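Cable on the gripper keeps snagging, plus how often are you redoing the paper?
Bench Cells & Small Arms > Setup and Upkeep

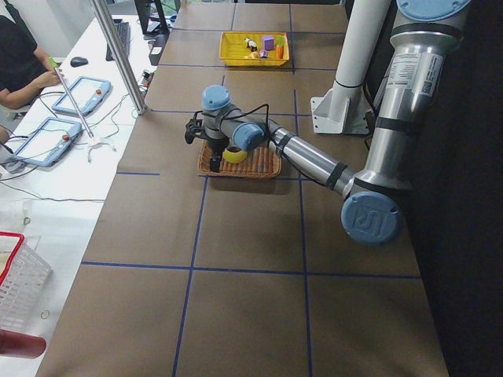 tapegrid_mel wrote:
So the problem is the gripper lead. It hangs off the wrist and about every second shift it catches on something when the arm goes in low over a tray. Faults out, I clear it on the pendant, carry on. Straps along the forearm are fine, it's the last bit past the wrist. If I pull it tight it binds when joint 6 winds round. If I leave slack it dangles and grabs the wicker.

Second thing, kraft paper. We re-lay the table whenever it gets too creased, then retape the whole grid, then re-teach the corner points. Takes most of a morning. Is everyone doing this or is there a smarter way

Log says 3190 cycles since last re-lay if that helps anyone.

hedlund_dave wrote:
How much slack exactly? You want a loop you can get two fingers thru with the wrist at its worst angle, not at home. Everyone sets it at home position. Then it's wrong everywhere else.

Jog it to full wind on 6, strap it there, jog it back the other way, check. Do it at 10 percent speed with someone's hand on the stop.

tapegrid_mel wrote:
Set it at home. Yep. Guilty

kp_bendigo wrote:
Disagree with Dave a bit. Two finger loop is exactly what's catching. Put a spring retractor on the elbow and let it take up the slack. We run a Clorgate one, had it on since December, no snags. Bit of drag on the cable but you retune payload and forget it.

hedlund_dave wrote:
Retractor on a light arm is a terrible idea imo. It pulls sideways on the wrist all day and your payload figures are then wrong in every pose except one. You can't tune that out, it's a changing load. Seen it trip protective stops for no reason anyone could find for a week.

kp_bendigo wrote:
works for us mate. light spring.

Nantana Chareonsuk wrote:
Hi, I look after the cells at Stidatow. Neither for me, sorry. Short braided sleeve over the last bit, from the wrist strap to the gripper body, cable and sleeve clamped at BOTH ends. The sleeve makes it stiff enough to hold its own curve so it stays up out of the work. Cost us nearly nothing. Check the clamp screws monthly, ours back off.

Also mel, look at the connector where it goes into the gripper. If it's been catching for a while the pins will have had a hiding. Ours looked fine from outside and had one pin pushed back. Wiggle test with the gripper powered and watch for it dropping out.

tapegrid_mel wrote:
Will do the wiggle test first thing. Sleeve sounds doable, think there's some in the drawer.

Any takers on the paper

oldmate_rivets wrote:
why paper at all. paint the table

tapegrid_mel wrote:
Want the plain brown, and it's cheap to replace when it gets marked. Painted one we had was shiny under the lights.

oldmate_rivets wrote:
matte paint exists

kp_bendigo wrote:
On paper, don't re-teach corners off tape. Tape wanders, yours and mine. Put four small pins or drilled dimples in the table itself, outside the grid, and teach the user frame off those. Then paper and tape can change as often as you like and the frame never moves. Re-lay goes from a morning to 37 minutes, I timed it because the boss wanted a number.

hedlund_dave wrote:
Ok that one I agree with. Three is enough for a frame btw, fourth is a check. If the fourth is out, something's moved, go and check your base bolts.

And lap the sheets so the edge faces away from the way you mostly drag things. Otherwise the fingers lift the seam.

tapegrid_mel wrote:
My seams go both ways lol. Whoever did it last (me)

Nantana Chareonsuk wrote:
Seam lifting is also how you get a false contact on a low pick. Pull each sheet flat and tape the full length of the lap, don't just tack the corners. We use Lonine cloth tape, peels off clean. The cheap stuff takes the top layer of paper with it.

While you're there, tidy the pendant cables. On ours they got kinked right at the strain relief from years of being looped up on the desk, and a damaged pendant lead is a fault on the estop circuit, cell is dead until you swap it. Hang them on a hook, big loose loops.

tapegrid_mel wrote:
Mine are in a right tangle across the desk. Two pendants, leads all through each other. Point taken

oldmate_rivets wrote:
label them too. have seen a bloke jog the wrong arm

tapegrid_mel wrote:
Update 23/07/2018. Wiggle test failed, gripper dropped out twice with the conector held to one side. So some of those faults probably weren't snags at all. New lead ordered, $88 plus freight. Sleeve is on the old one meanwhile, clamped both ends, wound 6 both ways at slow, no bind. Pins in the table next, need to borrow a drill stand.

hedlund_dave wrote:
Good find. Still reckon set the slack at worst pose, sleeve or no sleeve.

kp_bendigo wrote:
Centre punch before you drill. And take the arm out of the way first, swarf in the joints is no fun

tapegrid_mel wrote:
parking it over the far side and bagging it. will post the frame check numbers when I've got them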